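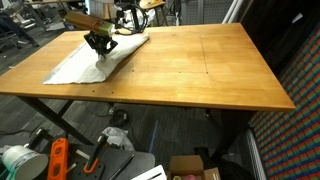 Clunumport Table Linen Library opens its drawers to the public

CLUNUMPORT, October 17, 2021. Residents of Clunumport who own one tablecloth, and who know exactly which relative spilled what on it, will soon be able to borrow a better one. The Clunumport Table Linen Library opens in November in the former Kokkonen drapery shop on the harbour road, with 182 cloths, runners and sets of napkins ready to lend.

The library is run by Huvine, the town's household reuse charity, which has spent the past two years accepting donated linen with a smile and wondering where to put it. Much of it came from house clearances. A good deal had never been used, having been kept for best by people who never felt that best had quite arrived.

Membership costs £4 a month, or £40 for the year. Members may take home two large pieces and a set of napkins at a time and keep them for ten days. Cloths for long tables can be booked ahead for weddings, wakes and the sort of birthday that needs a hired hall.

Borrowers are asked not to wash anything. This rule was drawn up after a trial over the summer, in which 38 households were lent linen and told to bring it back clean. Most did. One damask cloth came home pink, and another came home fitting a much smaller table. All laundry is now done by Huvine, stains included, and the price of membership covers it. Red wine, gravy and beetroot are regarded as fair wear. Candle wax is forgiven once. Bleach is not forgiven.

"We would like people to use these things," said a spokesperson for Huvine. "A tablecloth in a drawer is a very well-protected piece of fabric. We have met hundreds of them and they have had dull lives."

Of the pieces in the opening collection, 91 are plain white. The rest include checks, stripes, a range of embroidered flowers unknown to botany, and a Christmas cloth so large that it has its own shelf. Shelving and storage boxes were supplied at cost by Plundeck, the local joinery, which has also built a folding table so that members can see how far a cloth hangs before they carry it home.

A short ironing class will be held on the first evening of each month. It is free to members, places are limited, and those who say they never iron are especially welcome.

Donations of clean linen are accepted during opening hours. Huvine regrets that it cannot take oilcloth, paper tablecloths or any more doilies.

Opening hours: 10am to 4pm, with late opening until 7pm on class evenings.

Notes to editors

Huvine is a registered charity that repairs, lends and sells household goods in Clunumport and the villages nearby. Sample cloths can be lent to newspapers for photography under the usual terms, including the one about bleach.

Press enquiries: Huvine press desk, Old Kokkonen Shop, Harbour Road, Clunumport.

ENDS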